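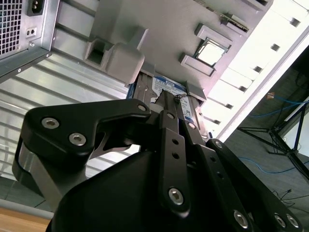 23/03/2026

Two beaches at Fenside have reopened after a weekend cleanup that filled 1,471 bags with trash washed down the Pidau River.

The town closed both beaches last week when high water pushed a winter's worth of litter over the river's trash boom and out into the bay. Most of it was food wrappers, drink bottles and foam packing, the town said in a statement. Crews also pulled out shopping carts, car tires and a section of wooden dock.

The bags have gone to the county transfer station, where plastic bottles and cans will be sorted for recycling. The rest is too dirty to recycle and will be sent to the landfill.

Drollik, the contractor that looks after the boom, said the barrier was built for normal spring flows and was not damaged. The company plans to add a second line of floats upstream of the Maurya Street bridge, where debris tends to collect on the east bank. The town council will be asked to approve the money for it next month.

Swimming is still not advised. Water samples taken near the river mouth were above the state limit for bacteria, and the town wants 3 clean results in a row before it takes the warning signs down. Dogs are allowed on the sand but should be kept out of the water.

The parking lot at the north end stays closed while a washed-out section of the access road is repaired. Visitors can use the south lot – parking there is free until the summer season starts.

Residents who find large items along the riverbank are asked to report them to the public works department and leave them where they are. The next cleanup on the town's schedule is in November.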